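Projects > Household Tasks > Bench Diary > July

Friday
Posted by the Bench Diary desk, Avimis

The question put to this office by Julla in the spring was a plain one: can a machine be trusted with the small chores of a kitchen or a shop counter, and if so, which of them? We have been asked to answer in the form of a diary, and today's entry concerns table work and the handling of containers.

Work began at nine. The table was assigned first, as it is the chore that visitors most often suppose to be solved. A flat, pale surface with few things upon it ought to suit a machine very well. In our experience the large movements do suit it. The difficulty lies in deciding what counts as dirt. A person passing a cloth over a table takes in crumbs and scratches at a glance and treats them differently. Our present rules do not, and a mark of the smallest size may be wiped at repeatedly or passed over altogether.
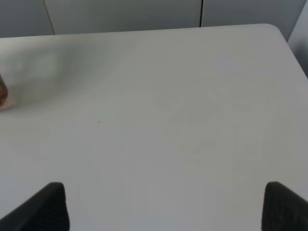

The table, with one small dark speck left of centre.

The Dollberg method, which divides a surface into 200 patches and scores each one, was discussed again. It is thorough and it is slow. A shop assistant closing up on a weekday evening would not wait for it, and the office does not propose that one should. Tymoshchuk have offered a shorter version, which we have agreed to try next week. The written instructions for the present method now run to 151 lines, and a request was made that no further lines be added without the removal of others.

After lunch the discussion turned to clear and shiny things.
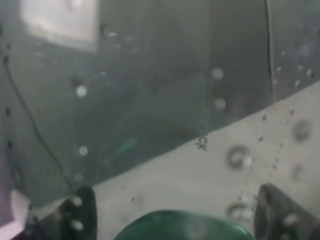
Our own view is that see-through materials remain the greatest single obstacle to useful household work. A tumbler, a jar or a cabinet door presents the machine with whatever is behind it and whatever is reflected in it, and the two are not easily told apart. The faint green smudge in the middle of the panel is a case in point: it repeats the colour of the rounded green object between the fingers, and a system searching by colour alone might well report two objects. A child of five would not be misled for long. It was recorded that any claim of success with such items should state the lighting in which the work was done.

There was some disagreement on whether this matters in a shop. One opinion held that shelves can be arranged to suit the machine, with plain backs and even light. The other held that a chore which requires the room to be rebuilt has merely been moved to another trade. Both opinions have been entered in full in the register, under item 1836.

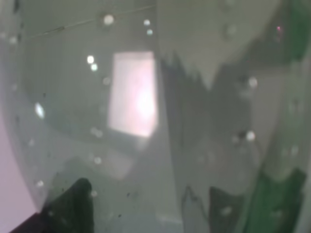
Clear curved surface at very close range, with green at the right.

The office's position at the close of the day is as follows. Wiping a clear table under supervision may be described as possible. Sorting mixed containers may not yet be so described, and the wording sent to Julla should be amended to that effect. Putting away glassware is to be left off the list until the autumn.

The cloths are to be reordered. The bench is reserved from nine on the next working day for the Tymoshchuk trial, and the register is to be brought down beforehand.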